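Skoltgate Forums
Home > Boards > Craft & Display > Backdrops
Posted in July by fallo_fan

Wrinkles in black backdrop fabric, do you bother?

fallo_fan: I'm hanging black cloth behind a table for a booth and putting big cut-out letters on it. It's the Cullinane stuff, 10 feet wide, and it came folded into a brick. I've steamed it for 90 minutes and I can still see every crease. Do people just live with it?
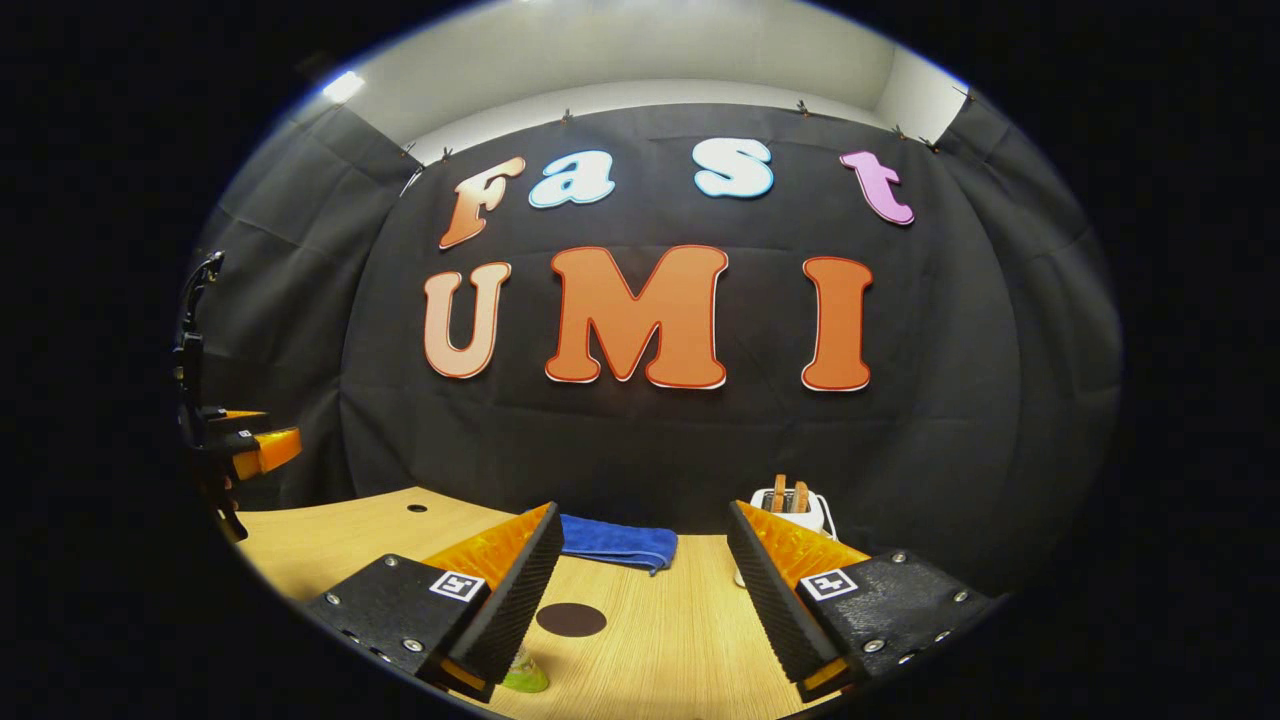 clipsandtape: My vote is leave the creases and spend your evening on the letters, because that's where everybody looks. A white outline does most of the work on black. See how the orange UMI stands out, and even the pale blue in "Fast" holds up fine, with ripples all through the cloth behind it. I'd do your second row way bigger like that too!

prokar_pete: Gotta disagree. Wrinkles look cheap under a ceiling light. Pull it tight and put a clip every foot or so.

clipsandtape: Every foot?? There are only seven little clips along the top in that one and it's hanging okay.

prokar_pete: Hanging, sure. I said tight.

fallo_fan: Ok, more clips, no more steaming (my arm is dead). Do I tilt the letters or keep them straight?

clipsandtape: Tilt a couple on the top row, keep the big ones straight.

Views: 2,893

Related threads
Fallo letter stencils, worth it?
Prokar clips slipping on thick cloth
Cutting 300 foam letters by hand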